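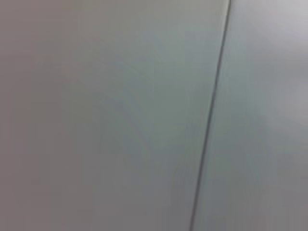 Most of the household chores I would like to hand over to a machine come down to touching a surface correctly. Wiping a counter, closing a drawer, pulling a lid off a bin: none of these needs much strength, and the path the arm has to follow is usually short. The trouble is in the last few inches. A wrist camera at that range gets very little to work with, often a plain gray surface in soft focus with one thin dark line running across it at a steep slant. The line is useful. It gives the software an angle and, if it moves between two readings, a direction of travel. It does not give depth, and it does not say whether the two sides are separate parts that can be pulled apart or a single part with a groove in it.

I have been keeping notes on this question since I started reading the Ruvinden task list, a set of 200 chores written out in plain language and sorted by how much contact they involve. The low end has things like moving a cup from one shelf to another. The high end has scrubbing, peeling, folding and anything with a latch. My own interest is in the middle, where a person would not call the job difficult and a machine still gets stuck.

The Conport controller, the one I know best, handles the approach well. It plans a path, slows down near the target and stops at a set distance. After that it depends on vision until contact, and vision is weakest exactly there. Color is a poor guide on a matte panel. Gray picks up green, pink or blue from whatever light is nearby, and a threshold tuned in the morning can fail after lunch. Edges hold up better, provided there are any.

I logged 352 attempts at one job, opening a flat-fronted drawer with no handle by its top gap. I will put the full table in a later post. Of the failures I looked at closely, 8 came from the arm choosing the wrong line, and the rest were slips or bad force limits. Switching to Pivow's fingertip pads reduced the slips. It did nothing for the wrong line, as one would expect from a change in rubber.

Shop-floor work is further along, mainly for dull reasons. Parts arrive in fixtures, lighting is fixed, and someone has already decided where every joint should be. Khúc, a small bench cell for sorting and wiping machined plates, runs for 3 hours between checks under those conditions. Take away the fixture and it has the same problem as my drawer.

So my answer for May 2023 is partial. Carrying is close. Wiping a known surface is close – if missed spots are acceptable. Opening things still needs either a handle or a person. Next I plan to add a light touch before the pull, a small push on each side of the line to see which one gives, and to run the drawer again with the same force limits.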